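Lillenach Hobby Table: my long and rambling review

I've had the same old kitchen table for 14 years, and for most of that time it has been a dining table, a homework desk, a gift-wrapping station and (my poor husband) the home of whatever jigsaw I happened to be in the middle of. So when we turned the back sunroom into a proper hobby room I promised myself a table that never had to be cleared for dinner. I went looking, I dithered for months, and in June I finally bought the Lillenach in white from Sitthichai, the furniture place on the main road in Okville.

I'd already read far too much about it online. The listing had 2,302 ratings when I bought mine, and I reckon I got through a good chunk of them in bed with a cup of tea. They seemed to fall into two camps, people who adore it and people who scratched it in the first week. I am somewhere in the middle, leaning heavily towards adore.

Getting it home and getting it up

Nipon Thongsuk at the shop was lovely and very patient with my questions, including the silly ones. He told me to measure the doorway as well as the room, and I'm so glad he did, as our sunroom door is a funny narrow thing and the top had to go in on its side. The box is heavy! Don't try to shift it by yourself. We slid ours up the hall on an old towel and had it inside before lunch.

Putting it together is easy enough if you're used to flat-pack. The legs bolt on underneath, then there's a brace along the back, then four little levelling feet that you wind in and out by hand. Our floor slopes towards the garden (it's an old house, everything slopes towards the garden) and the feet took care of it with a bit to spare. My one grumble is the instructions, which are printed so small that I had to photograph them on my phone and zoom in.

Living with the white top

I very nearly bought the oak-look one and I'm pleased I was talked out of it. White bounces the light around, and for fiddly work in the late afternoon that makes more difference than I'd ever have guessed. I can find a dropped bead or a pin straight away, where on the old table I'd be patting about with my palms and hoping for the best.

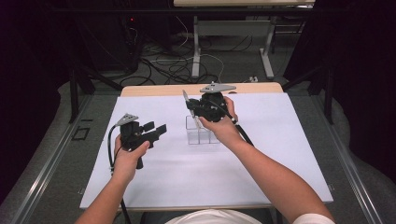
Plenty of room to get your forearms right onto the top.

The depth is the other thing I love. Mine is the deeper model, and I can spread a 1,000 piece puzzle out with the box lid propped up beside it and still have somewhere for my tea. The standard one is 600 mm deep, and I think I'd have felt cramped by the end of the first week. If you sew, go deep. If you only write cards or do the odd bit of mending, the standard will do you nicely and saves you a fair bit of money.

It does move a tiny bit if you lean on the front corner and really go at something. I noticed it when I was cutting quilting squares and pressing down hard on the ruler. Tightening the back brace helped, and so did pushing the whole thing up against the wall. With my sewing machine running at full tilt there's a faint hum through the top but no wobble worth complaining about, and my old kitchen table used to walk across the lino, so I'm not going to be precious about it.

Height is a matter of taste. I'm on the short side and sit on a cushion. My friend Poonam Pandey, who is a good head taller than me, came down from Brernville for a sewing weekend and had no trouble at all, though she did say she'd want it higher for standing work. There's a set of leg extenders sold separately. I haven't tried them.

Keeping your bits and pieces together

There are no drawers, and I should say so plainly as it caught me out. I had convinced myself there was a drawer. There isn't even a lip along the back edge, so round things will roll off if your floor is anything like mine. I've fallen into using shallow trays with dividers for buttons, snaps and the odds and ends that collect in any hobby room. Clear plastic suits me best on a white top, and when I'm done the whole lot gets lifted onto the shelf in one go.
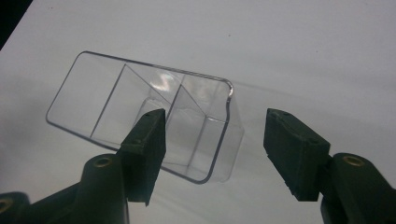

Cleaning and marks

Dust is the price you pay for white. Every speck and every snippet of thread shows up, and if you're the sort of person who is bothered by that then you'll be wiping it down morning and night. I give mine a going-over with a damp microfibre cloth when I finish for the day and that's generally enough. Pencil comes off with a soft eraser. Fabric pen came off with a dab of dishwashing liquid, after a bit of a panic on my part. Red wine I can't tell you about, as I've been very well behaved so far.

The scratches people mention are real, I'm sorry to say. Mine has a couple of faint ones where I dragged the sewing machine over instead of lifting it. You have to catch them in the right light to see them, but I know they're there. Felt pads under anything heavy would have saved me, and a cutting mat is a must if you use a blade. I'd also keep the iron well away, even on a folded towel.

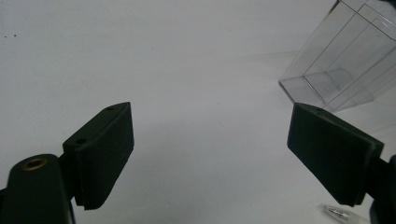

Can you leave it in a sunny room without the white going yellow?
Mine sits beside a north-facing window and hasn't changed that I can see, but it has only been through a winter and a bit of spring. I pull the blind down in the middle of the day to be on the safe side, and Nipon suggested moving things about on the top now and then so any fading is even.

Would I buy it again?

I would, in the same size and the same colour. I'd grab the felt pads at the same time and I'd budget for a little set of drawers on wheels to go underneath, which is what I'm saving for now. Sitthichai has a nice one in grey that just fits between the legs, and I've been in to visit it twice. Four and a half stars from me, with the missing half for those tiny instructions.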